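中古PC解体用の協働ロボット、見積もりのどこまでを「設備」と考えるべき?

カテゴリ:自動化・ロボット > 導入と予算
投稿者:ねじ山なめ太郎

社員9名のリサイクル業者です。引き取ったデスクトップPCからCPUやメモリを抜く作業を、協働ロボットに一部やらせたいと考えています。扱う台数は月に200台ほど。

Wirnowという商社から見積もりが来ました。アーム本体が600万円、これは覚悟していました。覚悟していなかったのはその下です。グリッパー、カメラ、架台、治具設計費、「立ち上げ支援一式」、さらに「その他一式」。一式が二つあります。社長は「腕だけ買えばいいだろう」と言っており、私は腕だけ買った場合に何が起きるかを1月の会議までに説明しなければなりません。

削れる項目、削ってはいけない項目を教えてください。できれば社長に通じる言葉で。

――――――
Hemi Hoani さんの回答(ベストアンサー)

小さい解体セルを組んで運用している側の人間です。社長さんには「腕だけ買うと、高価で姿勢のいい置物になります」とお伝えください。

削ってはいけないのは架台と治具です。架台はアルミフレームを並べた溝付きのものを勧めます。機種が変わるたびに固定位置をずらすので、天板が一枚板だと穴だらけになります。うちは最初に事務机で済ませようとして、アームが動くたびに机も一緒に動きました。机のほうが協働的でした。

治具は外注の見積もりが高ければ、3Dプリンタを一台買って自分で作るほうが安く済むことが多いです。ただし作り直す回数を予算に入れておくこと。うちは「Girito」と名付けた治具が第何版なのか、もう誰も把握していません。

グリッパーは、CPUソケットのまわりに指が届くかどうかで選んでください。カタログの把持力より、指先の細さと、本体がドライブ用の金具やケーブルの束にぶつからないかが大事です。手首側のカメラも残したほうがいいです。ただ、グリッパーが視界に入り込んで肝心の場所を隠すことがあるので、取り付け位置を変えられるものを。

削れるのは「その他一式」です。中身を聞いてください。うちの場合、聞いた翌朝に消えました。

口で言うより見たほうが早いので、作業中の様子を置いておきます。 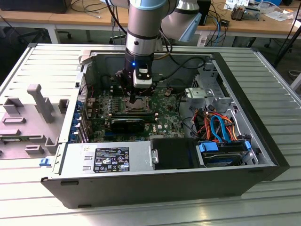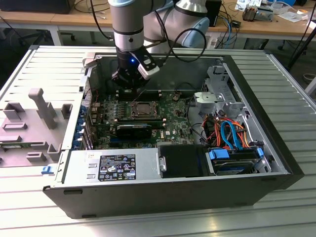
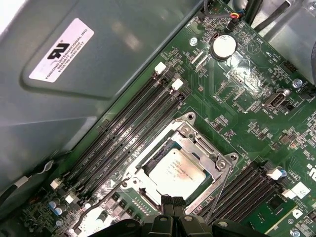 もうひとつ、人の時間も見積もりに入れてください。側板を外す、邪魔な線をよける、クリップを拾う。こういう仕事は当面人間に残ります。うちの最初の計画書では人件費がゼロになっていて、あの表は今でも飲み会で読み上げられます。

月200台なら、全工程を狙わず、まずは台数の多い一機種の一工程だけにするのが無難です。残りは手でやったほうが速いです。ロボット屋に聞かれたら怒られますが。

――――――
Grimshaw推し さんの回答

リースにすればいい。以上。

追記:低評価が付いたので補足します。リースでも治具代は別です。私はそれを契約後に知りました。

――――――
匿名の経理 さんの回答

技術はわかりませんが、保守費が見積もりに載っているか確認してください。前の職場ではVumelonという搬送機を入れた際、二年目から請求が来て、担当者がしばらく目を合わせてくれませんでした。

それと償却の年数は税理士に聞いてください。うちの表計算は入力ミスで償却完了が2065年になっており、役員会を普通に通りました。

――――――
ねじ山なめ太郎 さんのお礼

ありがとうございます。「その他一式」の内訳を問い合わせたところ、「確認します」と返事が来たきりです。置物の件は社長に伝えました。「姿勢がいいならいいじゃないか」とのことで、会議は長引きそうです。3Dプリンタの見積もりも取ることにします。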